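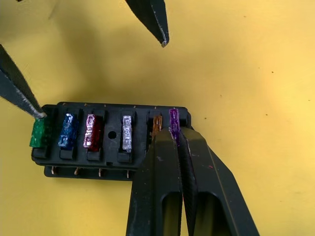

Six mini blade fuses in the box, with the gripper tips either side of the purple one.

Looking after a two-arm fuse bench

These notes apply to a pair of Flavent arms with parallel grippers, handling mini blade fuses over a foam mat. Shut down both arms before touching fingers, mat or cable.

1. Finger tips. Wipe with a dry lint-free cloth after every 317 cycles. Scuffing on the outer faces is cosmetic. Replace a tip once the inner face is rounded enough for a fuse to rotate in the grip.

2. Grip pads. Brush the mesh along its length with a soft nylon brush. Do not use solvent on the adhesive. We fit Fasura pads and swap them in left and right pairs, otherwise the fingers close off centre.

3. Closing force. Start at 20 per cent and go up in small steps. A fuse body that creaks is being squeezed too hard.

4. Seating. Press straight down on the top of the fuse. One that stands proud or leans should be pulled and reinserted, never pushed sideways.

5. Loose fuses. Lay them flat with clear space on all sides so a finger can get down next to each one. Keep them well away from the box. 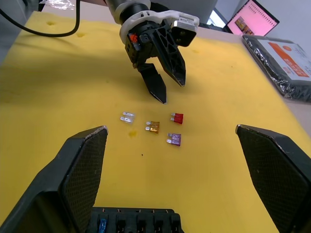 6. Mat. Foam takes a dent and keeps it. Turn or shift the mat when marks appear in the pick area, then redo the height offset. Ours goes in the Driremico controller as parameter 1138.

7. Wrist cameras. Clean the lens with a blower first, cloth second. Check the bracket screws in June along with the Sorensen couplings.

8. Cable. Leave enough slack for full wrist travel and keep the loop clear of the mat.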